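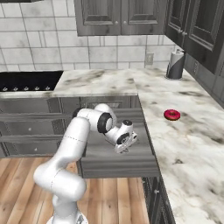
Sevstead Household Recipe Cards

A small collection of home baking recipes in plain text, with a table of ingredient weights and a script for scaling batches. The recipes come from handwritten cards kept by households in and near Sevstead. Most are for fried dough, sweet breads and glazes, with a smaller group of biscuits and one-bowl cakes.

Last updated: 3 July 2026
Maintainers: Demetrio Herrero, Benito Collado

What is in the collection

There are 200 recipes. Each one is a separate text file in the folder named cards. File names use the recipe title in lower case with hyphens between words, so "Sour Cream Doughnuts, Second Version" becomes sour-cream-doughnuts-second-version.txt.

Other files at the top level:

weights.csv - grams per cup and per tablespoon for the ingredients used in the cards
sources.csv - which box each card came from
scale.py - multiplies a recipe up or down
CHANGES.txt - corrections by release

Fields in a recipe file

title: as written on the card, spelling corrected
box: Aguirre, Pluvari or Drarno
yield: number of pieces, or pan size if the card gives a pan
ingredients: one per line, amount first, then unit, then name
method: numbered steps
notes: anything written in the margins or on the back
tested: yes or no

Blank fields are left blank. If a card says "bake until done" and gives no temperature, the temperature is missing from the file too. We do not fill in numbers from other recipes. A few cards give the oven as "moderate" or "quick" and those words are kept.

The three boxes

Aguirre is the largest and the most consistent. It was kept by one person over many years, and nearly every card has a yield. Most of the yeast doughs are here.

Pluvari has several hands in it. Some recipes appear more than once with different amounts of sugar. Duplicates are kept as separate files unless they match word for word.

Drarno is mostly icings, glazes and fillings. Many of these cards list ingredients and no method. In those cases the method field is blank and tested is set to no.

Measurements

The cards use US cups and spoons. We kept those and added gram weights in parentheses where weights.csv has an entry. Flour is taken as spooned and leveled. Brown sugar is packed. Eggs are large unless the card says otherwise.

"Butter the size of an egg" is kept in the text and converted to 4 tablespoons for scaling. If you disagree with this, change the line in weights.csv and run the script again.

Using the scaling script

You need Python 3. No other packages are required. From the top folder, run:

python scale.py cards/plain-cake-doughnuts.txt 0.5

The result prints to the screen. Eggs are rounded to the nearest half. The script does not change baking times or frying temperatures.

Known problems

Frying temperatures are missing from most of the older doughnut cards.
Yeast is given in cakes on some cards. We left the unit as "cake" and scale.py passes it through without converting.
The six berry glaze cards in the Drarno box all have the same title. They are numbered 1 to 6 in the order they were found, and the number means nothing else.
Five cards have water damage over the amounts. Unreadable amounts are marked with [?].
Some notes refer to other recipes that are no longer in the box.

Testing

A card is marked tested when one of us has made it at full size following the file exactly. Benito did the yeast doughs and Demetrio did the glazes and cakes. Around a third are done. The next round is planned for August, starting with the remaining filled doughnuts.

Corrections

Send the file name, the line as it stands, and the line as it should be. If you have made the recipe and it failed, please also say what flour you used and your altitude. Changes of taste (less sugar, more nutmeg) will not be merged, but you are welcome to keep your own copy with whatever changes you like.

License

The recipe text and the weight table may be copied and reused with credit to the collection. The script may be used for any purpose.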